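I've had the Zolten soft-goods gripper pair on our two arms since June, and I've gone back and forth on how many stars to give it. When it works I love it. When it doesn't, it hangs on to a towel like a terrier, and one time it hung on to my glove too, so let's talk about that!

Quick background: I run the folding bench at Dindness, where we test towels and bath mats for a couple of linen companies. Folding terry with two arms sounds easy until you try it. The pile slides, the hems flop, and a gripper that's fine on a box will scoop up air. Our old Buschmann pair missed the corner a lot, and I was ready to spend the 910 dollars to stop babysitting it. 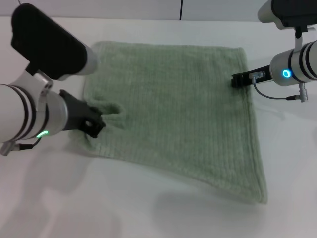 Reviews > Grippers & End Effectors

So, the good part first. Picking up fabric is great. You can press the tip right down onto a light terry towel and it comes up with a proper pinch of material, ribbing and all, and it'll hold an edge on the other side while you do it. Setup took me one afternoon (most of it cable routing, which I always do twice). Corner grabs went from a coin flip to something I could walk away from and get coffee.

And then there's the release. Somewhere past 2000 cycles the left one started ignoring the open command. It didn't do it every time, which would've been easier to chase. I'd get 200 clean folds, and then it would sit there clamped while the right arm carried on with its half of the move, pulling the towel tight between them. The controller said "open, complete" the whole time. It had no idea!

The glove thing was my own dumb fault, partly. I hit pause, saw "open" on the screen, and reached in to free the hem. The fingers were still loaded, and when they let go they snapped and closed again on my fingertip. No injury, just a pinched glove and some language. Yupin Yimyam, who does our safety sign-offs, had me write it up and we now cut power at the arm before any hand goes near the fabric. Pause is not a safe state on this thing, please don't treat it like one.

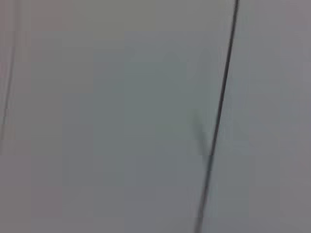 Support's first suggestion was to use the wrist camera to confirm the release, and I gave that a fair shot with the Devix module I already had. Up close it just isn't up to the job. What you get is a soft gray blur with a dark line running down it and a smudge sitting right beside the line, and I couldn't tell you whether that line is a cable or a crease. If I can't tell, my little release-check script definitely can't -- it called 11 clamped towels "clear" before I pulled it.

What did help was the second email, from Albertina Valente over in their service department. She had me take off the finger cover and look at the return spring, and there was a felted little plug of lint packed in behind it. I cleaned it out, put everything back, and the sticking stopped. It has come back once since then, so lint cleaning is on our weekly list now. She also said a firmware update will report the real finger position instead of the commanded one. I'm still waiting on that.

Would I buy it again? For thin cotton or sheets, sure. For terry, only if you're willing to open it up and clean it on a schedule, and only with a proper power cutoff in reach. Three stars for now -- I'll bump it to four if the firmware shows up.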